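Akeck Robotics Notes
Home | Papers | Data | People | Contact
Last updated: Nov 7, 2019

3. Collecting the demonstrations

3.1 Workspace and task

All of the examples used in this paper were gathered on one bench at the Avmont lab. The task family is desktop computer service: taking parts out of a tower and putting them back. We chose it because the parts are stiff, the slots are tight, and a small error in position is enough to make an insertion fail. A learner that has only seen free-space motion gets very little of this right.

The tower lies on its side with the side panel off, so that the arm can work from above. A fixture plate is placed to the left of the case. Parts are set down on the plate and picked up from it, which keeps the starting pose of each part within a narrow range. We did not bolt the case to the bench. Operators were told to put it back against two stops at the start of each session, and the small shifts that remained were left in the data on purpose.

3.2 Operators and teaching method

Three people gave demonstrations: Vasilis Tomić, Nataša Krasniqi and Ankica Delić. Tomić had used the arm for two years before the work began. The other two were trained in June and began recording when they could finish the full task without a protective stop. Each operator guided the arm with a hand controller. A demonstration began when the operator pressed the start pedal and ended when the arm was clear of the case.

We kept 887 demonstrations out of a larger number of attempts. Of these, 282 contain at least one correction, meaning that the operator backed off and tried the approach again. Earlier work often removes such cases. We kept them, as they are the only examples that show the learner what to do after a poor first contact. Figure 4 gives three moments from the collection.

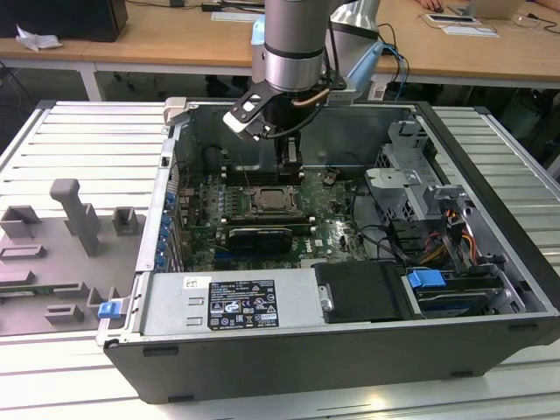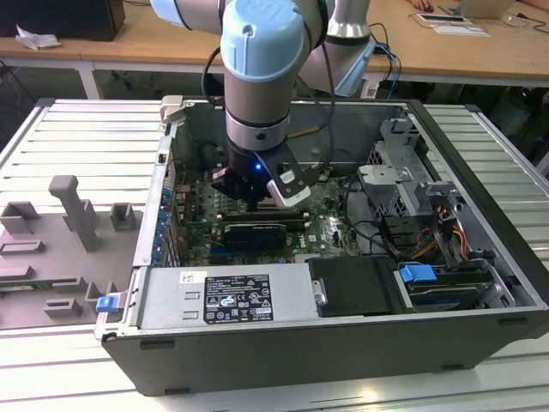
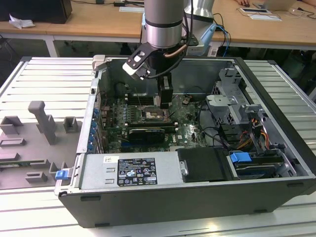
Figure 4. The arm over the open tower, with the fixture plate to the left of the case.

3.3 Labeling

Each demonstration was split into approach, contact, insertion or removal, and retreat. The first split was done by a script that looks at gripper state and wrist force. It was wrong most often at the border between approach and contact, where a light touch on a neighboring part can look the same as the first touch on the target. Vendula Mikuš went through every demonstration and moved the borders by hand where needed. A second pass by Krasniqi on a random set of 200 led to changes in 19 of them, nearly all by a few time steps.

Success was marked by the operator right after each attempt, using a yes or no key. We tried a three-level mark early on (seated, partly seated, failed) and gave it up. The operators did not agree on the middle level, and the learner made no use of it.

3.4 What was recorded

For every time step we store joint positions, gripper opening, wrist force and torque, and the images from the fixed cameras. The streams run at different rates. They are lined up afterward by time stamp and resampled to the rate of the slowest camera. Controller input is stored as well, although the policy in Section 4 is not trained on it.

Camera positions were checked at the start of each session with a printed target. If a camera had moved, it was set again before recording went on. Lighting was the ordinary room lighting, and we made no attempt to hold it constant over the day.

3.5 Problems during collection

Most of the lost time came from cables. An internal cable that has drifted over a slot blocks the approach, and operators differed in how they dealt with it. Tomić would push it aside with the closed gripper. Delić stopped the recording and moved it by hand. The two habits give different data, so from the second week on we asked everyone to stop and clear the cable by hand.

A second problem was wear. Slot latches loosen after many cycles, and insertion force drops with them. We logged the cycle count for each board so that this can be checked against the force readings, but we do not correct for it in the results below.

Related items
- Stojanović fixture plates: drawings and print settings
- Gusex labeling tool, user notes
- Daithí McGrath: Force thresholds for slot insertion
- Section 4: Policy and training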